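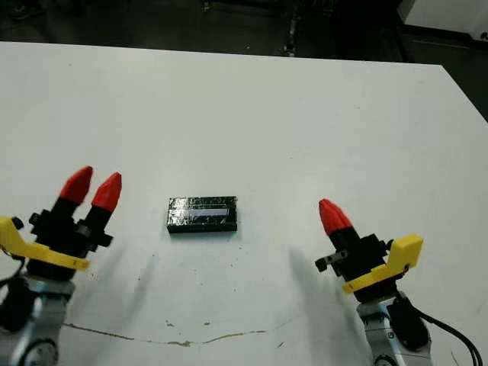 Somebody on the Zastwood support thread put it like this: if the left side stops closing halfway, quit raising the force limit, you'll just cook the finger motor. Wish I'd read that first. Went to 600 on the limit, got a fault 17 and a hot smell. So, how to do it the right way.

Fixing a gripper that stalls before it closes

Before you start: e-stop in, power off at the supply. Both arms, even if only one is acting up. They can sag when the brakes let go so park them low.

1. Pull the log first. Fault 17 is finger overcurrent, fault 11 is lost encoder. Different fix for 11, see the Menodetti page.

2. Work the fingers by hand, power off. Should slide evenly. Gritty or a hard spot = dirt in the rail. Wipe, dry brush, no oil.

3. Check the red fingertips. If one has crept around on its finger segment the tips meet crooked and the thing reads it as a jam. Push it back on straight. Mine was this.

4. Cable at the wrist. Follow the whole loop, bend it gently, look for a flat spot or a nick. Needs slack thru the full wrist turn.

5. Bracket screws snug, not tight. Overtighten and the body pinches.

6. Power up, force limit back to 400. Do NOT leave it where you had it. Home the fingers with nothing between them.

7. Test on something small with flat sides. A little black box does fine, laid flat on the table. Slow speed, hand on the e-stop, nobody leaning in.

Still faulting after nearly 11 cycles? Stop there. Swap the finger motor, the Kusuma kit comes with the gasket, the Prollis one dosen't.

Will add torque numbers when I find the sheet.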